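Vundik students get bin picking arm ready for Gemik challenge

Posted October 2018 in School & Community
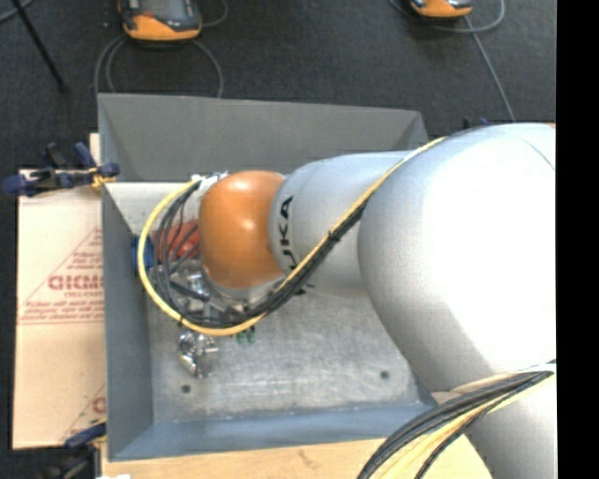

The robotics club at Vundik Technical College is down to the last stretch before the Gemik Student Picking Challenge, and most evenings the lights in the back lab are on well past supper. Thirteen teams are signed up. Vundik is one of the smaller ones and the only one from this side of the county.

The task sounds easy. Mixed parts in a bin, one robot arm, take the parts out and put them where they belong. No human hands allowed once the clock starts. Each team gets 40 minutes and 2 runs, best run counts.

"My little brother can do it in a minute with his eyes shut," said team captain Tess, a second-year. "We've been at it since school started."

The club is using a KUKA arm, with the cables strapped along the outside in a long loop so the wrist can turn. That loop has been the big headache of the month. Too short and it pulls at the fittings when the arm reaches into the far corners. Too long and it drags over the parts. Students have re-tied it more times than anyone wrote down, and there is a page of the club notebook with just the word CABLES on it, underlined.

Metal bin, clamped down. The clamps came after an early practice where the arm nudged the side and shifted the whole thing over, which meant every position the software had saved was off. They lost the night on that one. Clamps are now on the checklist, second line, right after the emergency stop.

Faculty adviser Wim Nijs teaches the automation course at the college and has run the club for some years now. He wants the students to make their own mistakes, mostly.

"I stop them if somebody could get hurt or something expensive could get bent," Nijs said. "Otherwise I sit in the corner and grade papers. They know where I am."

Shiny parts are the worst, the students say. Anything polished throws back the lab lights, and the vision software sees a bright patch where there should be an edge. Colored parts are a lot friendlier. The team tried turning off half the ceiling lights, which helped, then learned that Gemik's rules don't let teams touch the lighting in the hall. So the lights went back on and the programing group started over with a different filter.

The group splits three ways. Programming, mechanical, and what they call "table" — the people who set up the bin, mix up the parts, keep time and write down every miss. Table is where first-years start. It's not glamorous. Mateo, a first-year, said he had mixed parts so often he dreams about it, but he also caught the problem that had bugged the team for two weeks: the arm was missing more often on the side of the bin where the wall slopes in, and the program had been treating that wall as straight up and down.

"I just looked at the miss sheet," he said. "They were all in the same spot."

The fix took one evening. He has since been asked to join programming and said he'd think about it.

Since the start of term the team has logged 477 practice picks. Of those, 400 were good, meaning the part came out clean and went down in the right place. Nijs is pleased with that number but wants them to be careful with it. A lot of the early picks were single parts, nothing on top and nothing underneath. A full, tangled bin is a different story, and the challenge bin will be full.

Drops count against a team. So does touching the side of the bin hard enough to trip the arm's safety stop, and that one costs a full minute on top of the time to restart. Vundik tripped it on both of its first timed runs this month. The club has slowed the arm down on the way into the bin and lets it go faster on the way out, which cost a few seconds per part and got rid of nearly all the stops.

Money has been tight but OK. Cuvwood, the cabinet shop out on the county road, gave the club offcuts and let students use the big saw under supervision. Hamdy, the parts supplier downtown, donated two boxes of rejects and odds and ends for practice. A bake sale paid for gas and the hotel deposit. The club still needs a second driver for the van — anyone with a clean license who is willing to leave at a rude hour should call the college office and ask for Nijs.

Not everyone in the club came for robots. Priya, who handles the paperwork and most of the talking, signed up because her roommate did and the roommate quit. She now knows the rule book better than anybody and found a line in it that lets teams pick the parts in any order. The team had been going for the parts in list order, digging under things to get to the next one. Now the software takes whatever is easiest to reach.

"It was on page four," she said. "We all had the same page four."

That change made more difference than any of the hardware work, according to Tess. Timed runs that used to end with parts still in the bin are now finishing with a little time on the clock, on good nights anyhow. On bad nights the program picks one awkward piece, misses, goes back for it, misses again and keeps on until someone hits stop. The programming group is adding a give-up rule so the arm moves along to something else after a couple of tries. It wasn't done when we visited and there was some argument over how many tries is fair.

Last year's club entered a different contest and went home after the first round when a cable came loose. Tess was on table that year. She doesn't have much to say about it except that she checks the fittings herself now, before every run, and so does one other person after her.

Students will haul their bin, clamps, laptops and spare cables to the challenge site the night before. Arms are provided by the organizers, same model for everyone, so the saved positions from the lab will all have to be taught again in the morning. Setup time is short. The team has been practicing that too, tearing everything down and putting it back up against a kitchen timer, and their best setup so far left them enough time for one test pick.

An open practice for families and anyone else who is curious will be held in the back lab before the team leaves. Come in by the loading door, the front is locked after classes. Closed shoes please, and stay behind the line on the floor when the arm is running. Kids welcome with an adult. There will be coffee and whatever is left over from teh bake sale.

Results will be posted on the college web site after the challenge. Students who want to join the club for spring can leave a name with the automation department, no experience needed. First-years start on table.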